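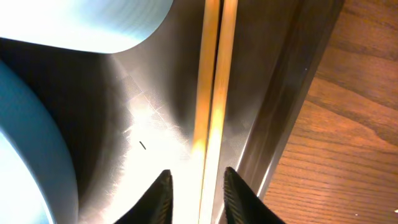 Can you sell jam you made in your own kitchen in Mokport now?

You can starting in October, as long as you buy a $28 permit, label every jar, and stay under $500 in sales a month.

The town council passed the new home food rule Tuesday night, 5 to 2, after a meeting that ran so long I ate my emergency granola bar and then the one I keep for the ride home. I've been writing about this thing on and off for a year and a half (sorry to those of you who read me for the harbor parking updates, they'll be back next week) and I really thought it was going to get pushed to the summer again. It didn't! It passed, and people clapped, and the mayor asked them to stop clapping, and they kept clapping.

So what changes? Up to now, anybody in Mokport who wanted to sell food they made had to make it in a licensed kitchen. That meant renting hours at one, and the closest place you can do that is over in Flovham, a 40-minute drive if the bridge isn't up. If you're baking for a living, fine, you work it into your prices. If you have a plum tree and too many plums, you give the jam to your neighbors, and they give you their jam, and everyone on the street has a cupboard full of plum jam in March.

Under the new rule you can sell certain foods made at home, right to the person who is going to eat them. Bread, cookies, fruit pies, jam, jelly, granola, candy, dry mixes, dried herbs, honey, roasted nuts. You can sell from your porch, at the Saturday market on Braltum Street, or by dropping it off yourself. You can't sell to stores or restaurants, and you can't mail it.

The list of things you still can't make at home is longer. Anything with meat. Anything that has to stay in the fridge, so no cheesecake, no custard, no cream puffs. No salsa, no pickles, no canned vegetables of any kind. The pickle people were there on Tuesday and they were not happy. One woman had brought a jar of dilly beans and set it on the podium while she talked, and she left it there afterward, and the next four speakers had to talk around it. I asked the town clerk what happened to it and she said it was in the office fridge with a note on it.

Pickles got left out over acid levels. The county food inspector explained that a jam with enough sugar and fruit acid in it is pretty forgiving, and a jar of beans isn't, and that a bad batch can look and smell perfectly fine. She'd like to see a class and a testing program first. Council member Ruth Delacorte asked whether pickles could come back up next year, and the inspector said she'd be glad to talk about it, in a voice that made me think she had talked about it plenty already.

The fight on Tuesday was mostly over the monthly limit. The first draft said $400. A lot of people thought that was too low to bother with once you take out flour and jars and the table fee at the market, and the two council members who wound up voting no wanted it lower still. They said the bakeries and cafes in town pay for inspections and grease traps and all the rest, and it isn't fair to have somebody selling the same loaf across the street without any of it. I get that, I do. I used to work the counter at a donut place and I remember the week before inspection.

Then Kálmán Győri got up. If you've bought bread in this town in the last twenty years you've probably bought it from him, he owns the Erdős bakery up by the post office (Erdős was the name of the man he bought it from, and he says changing the sign would have cost more than the oven). I figured he'd be against it. He said he'd started out selling poppy seed rolls out of his sister's apartment, before he knew there was a rule, and that he had a full case of bread every morning and wasn't scared of anybody's banana loaf. He asked for the limit to be raised. He also asked for the labels to be strict, and he was firm on that part. "If there are walnuts in it, I want to read walnuts," he said.

That got the limit to $500. There was a motion for more after that and it went nowhere.

The label part is worth slowing down for if you're thinking of doing this. Every package needs your name, your street address or your permit number, what the food is, everything that's in it starting with whatever there's the most of, the common allergens in bold or capitals, and the date you made it. It also has to say that it was made in a home kitchen that isn't inspected. The clerk's office is putting together a sheet you can copy from, and she told me handwriting is fine if she can read it without her glasses. I'm hoping that one doesn't make it into the official wording.

A few people asked about pets. You can have a cat or a dog and still get the permit, but they have to be out of the kitchen while you're cooking and packing. A man in the back wanted to know about a parrot. Same rule.

And what about renters? I had this one in my inbox three separate times, so I asked. The town doesn't require your landlord's okay, but your lease might, and the permit doesn't get you out of anything in your lease. Read it before you pay the fee. The fee isn't refundable and it's good for a year.

You'll also need to take a short food safety class online and turn in the certificate with your form. The class is through the county, it's free, and you can stop and pick it up again later. I took it last weekend to see what it was like. It's fine! It's mostly washing your hands, keeping the raw stuff away from the finished stuff, and knowing what temperature things should be. I got two wrong on the first try, both of them about cooling times, and I have been leaving soup out too long for most of my adult life.

Now, some of you wrote to ask if this means inspectors can come into your house. They can, but only if there's a complaint about your food, and they have to call first. It was the other part that had people up out of their seats, and the wording got changed right there at the meeting. The old draft said "at any reasonable time," and a gentleman who told us he'd been baking since before the bridge was built had some things to say about what was reasonable. Now it says the visit has to follow a written complaint and has to be set up with the permit holder ahead of time, and the inspector can look at the kitchen and wherever you store ingredients and that's it.

The market is going to feel this the most, I think. I talked to the manager out in the hallway and she's setting aside one row at the north end for home sellers, at half the usual table fee, and she already had a list going on the back of an agenda. She's a little worried about ending up with a whole row of banana bread. So if you make something odd, she would love to hear from you. My vote is for whoever makes those sesame brittle squares that show up at the school fair every year with no name on the bag. Please come forward.

The forms go up on the town website and in a folder at the clerk's counter the week after Labor Day, and permits start the first week of October. You can't apply early, I asked. If you're selling at the market you need to carry the permit with you or tape it to the table, and a picture of it on your phone doesn't count.

One more thing and then I'll let you go. The rule has an end date built in. It runs for two years and then the council has to vote on it again, with a report from the county on any complaints in between. Delacorte asked for that, and it's what got her to a yes. So if you care about this one way or the other, keep your receipts and your notes, and show up when it comes around. Bring a snack.

The council meets next in two weeks, same room, 7 p.m. The boat ramp fees are on the agenda and so, again, is the leaf blower thing.

Posted Thursday, May 24, 2018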